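Igor Nowicki and the long life of a tabletop

I'd been meaning to talk to Igor Nowicki since September, when a friend mentioned that the desk she was raving about came out of his shop and that he'd also be the one to fix it if she ever spilled coffee on it. He's been refinishing tables and desks in Clirncombe for years, mostly for offices, and he is very, very hard to get on the phone. When I finally caught him he told me to come over, and to bring lunch. So I did!

We ate sandwiches standing up (he doesn't like food near the work) and I asked him how he got started.

"I was delivering office furniture for Nandeck," he said. "Every week we'd haul away tables with nothing wrong with them except the top looked tired. Somebody had put a hot mug down, somebody had dragged a monitor across it. And off they went to the dump. I started taking them home. My wife had opinions about that."

How many did he take home? He laughed and said the garage held 24 before he rented a real space. Last year he did 327 tops, and he has the number because he writes every one in a notebook, with the customer and what he charged.

I wanted to know what he looks for first. I figured it would be scratches, but no, he wants the light coming in low from one side, and then he walks around the thing. "You look at a pale top straight down and it looks perfect," he said. "Then you move over and get the glare on it, and the grain goes silvery, and everything shows up. Little pits, specks, all the fine scratches." 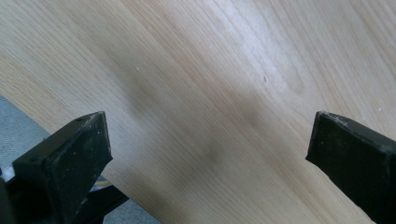
Scratches that run with the grain don't bother him much, and he thinks they shouldn't bother you either. "I tell people to leave those alone. Wax it, wipe it, go live your life. If it goes across the grain, okay, call me, your eye is going to land on it every time you sit down."

His other big subject is veneer — he can go on about veneer for a good half hour, and he did. People hear the word and think cheap, he says, and then they sand it like it's a solid plank and go right through. He had a customer who did exactly that to a conference table the night before a meeting. "He called me at eleven at night. He said, 'There's a different color under there.' I said, yes, sir, there is."

Did he save it? "I saved half of it. They put a plant on the rest."

I asked what he uses to keep a light finish clean, hoping for some secret product, and got a shrug. A damp cloth, then a dry one, always in the direction of the grain. He does like an oil from Vivorent for the bare wood jobs, but he won't put it on anything that's already sealed. "It just sits there and gets sticky. Then you've got a dust collector."

Before I left I told him about my own kitchen table, which has a white ring on it from a pot of soup. He asked if I could feel it with my fingernail. I couldn't. "Then it's in the finish," he said. "Bring it in. Not this month, though."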